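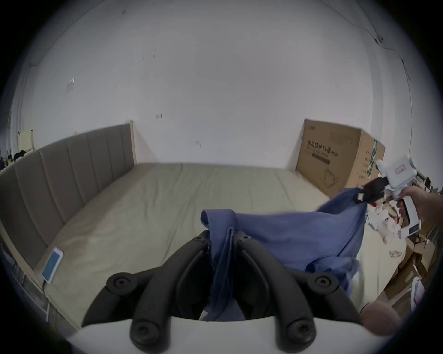 4.2 Folding on the bed

Applies to light garments and flat cloths. The Drullar upholstered bed may be used as a work surface once the quilt and pillows are off.

1. Clear the half of the mattress nearest you. Unplug phones and move charging cables.
2. Hold the garment by two opposite ends and pull until the cloth is straight. Do not stretch knitted fabric.
3. Lower it onto the mattress and smooth from the center outward.

Note – Cartons may stay on the far side of the bed. Keep each one under 53 lb.

4. If the cloth bunches, pinch it near the middle, lift, and let it fall open.
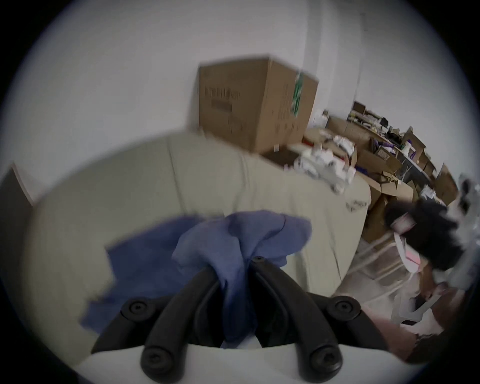 Rutkowska adds that step 4 works poorly on heavy cotton, and that she turns the piece over and starts again from step 2.

5. Fold in half lengthwise, then across. Press the fold flat with the hand or tool – do not drag it.

CAUTION: Keep open cartons and loose items clear of the folding area. Small parts are easily carried off inside a fold.
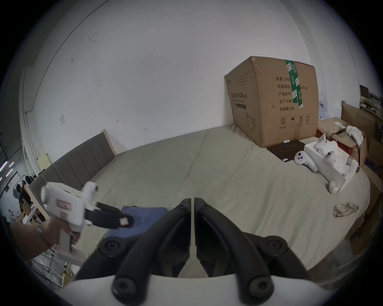

6. Leave the folded piece in place until the next one is ready, then stack. Maximum stack height is 200 mm.
7. Return the bedding. For care of the headboard fabric, see 4.3.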